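Ticket 3257: Washer-dryer in the Stotisdale flats stops mid-cycle and leaves everything covered in fluff
Opened by Vilja Ojala. Status: closed
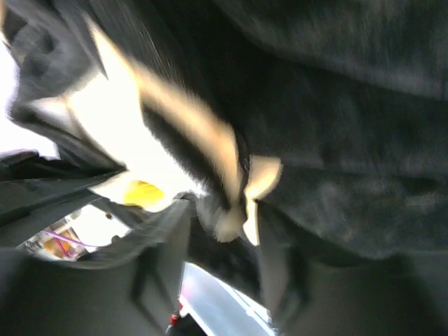 The washer-dryer in the ground floor laundry at Stotisdale has stopped partway through its drying programme again, and I thought I had better write it all down properly this time instead of leaving another note on the door. It is the Umetti, the one nearest the window, and it went in the spring before last. It runs perfectly happily through the wash and the spin, then gets a little way into drying, clicks twice and shows the drop symbol. Dark, thick things suffer the most. Charcoal fleecy stuff with a soft, fuzzy surface shows up every pale fleck, and I have spent more evenings than I care to admit with a roll of sticky tape. I do know these machines are not easy to please, so please don't read this as a grumble — I would just like to know what I ought to be doing.

What I have tried so far:
Turned it off at the wall, counted to 100 and turned it on again. It started, then stopped in the same place.
Ran it empty on the drying programme. It went the whole way through, which cheered me up until I put towels in.
Cleaned the drawer, which was in a shocking state but I suspect has nothing to do with it.
Moved the detergent box off the top in case it was resting on something it shouldn't.

The tap behind the machine is open as far as it will go. The spin speed was set to 1000 for all of this.

Reply from Rozīte support desk

Hello Vilja, and thank you for such a thorough write-up, it saves us no end of to and fro. The drop symbol during drying normally means the machine thinks the water isn't getting away, or that the air inside is staying too damp. On a washer-dryer the damp air is cooled with a little water from the tap, and the fluff is rinsed down to the pump along with it. If the pump filter is clogged, you get just what you are seeing.

Could you please look at three things for us?

1. Open the small flap at the bottom right, put a shallow tray under it and unscrew the filter slowly. Have a towel ready.
2. Pull the rubber door seal back gently and wipe all round the fold.
3. Tell us how full the drum is when you start drying. It will wash a full drum but can only dry half of one.

Reply from Vilja

Well, I feel rather foolish about the third one. I have been filling it to the top and sending it straight through from wash to dry, and I'm fairly certain everyone else in the building does the same. Is it really only half? The panel doesn't say so anywhere that I can find.

The filter took some shifting. Out came a grey wad like a wet mouse, two hair grips, a shirt button and what I believe was once a bus ticket. I had the tray under it as you said but there was a good deal more water than tray, so the towel earned its keep. The seal had a thick rope of fluff all the way round the bottom. I wiped it with a damp cloth and then went round again with kitchen paper.

After that I dried half a load of towels and it finished! They were still a touch damp in the hems, but I'd call that a success. Then on Monday I tried again with a fleece blanket and two jumpers, and it stopped with 11 minutes left on the clock. Same two clicks, same symbol.

Reply from Rozīte support desk

That is good progress, and please don't feel foolish, it is the commonest thing we hear. Yes, half a drum, and a bit less for anything thick.

Stopping near the end points to fluff further along. The drain hose on that model has a dip in it behind the machine, and if the end has been pushed too far into the standpipe it can't empty freely. We'd like someone to look at that, so please don't pull the machine out by yourself. Our Drorkstead branch has a fitter coming your way this week and we have added you to the list for the afternoon.

In the meantime, could you run a hot empty wash with no detergent, then a short rinse? That will clear some of what is sitting in the drum.

Reply from Vilja

Your fitter has been and gone, and a very patient person too, considering I stood there the whole time asking questions. The hose had been pushed down the standpipe nearly to the floor, and there was a plug of fluff and old powder in the dip. It has been cleared and clipped back at the proper height. I've since dried one lot of towels and one of jumpers, and both went right through to the end.

I have put a card above the machine asking people to dry half a drum at a time and wipe the seal afterwards, and I've hung a cloth on a hook for it. I'd also suggest fleeces are washed on their own and turned inside out, if you ever reprint the leaflet.

One last thing while I have you — the door light flickers when the drum starts turning. It did it before all this as well. Should I open a new ticket?

Reply from Rozīte support desk

Yes please, a new ticket for the light, and mention this number in it so the fitter can see what was done. We are closing this one as fixed. The filter will want cleaning again in August.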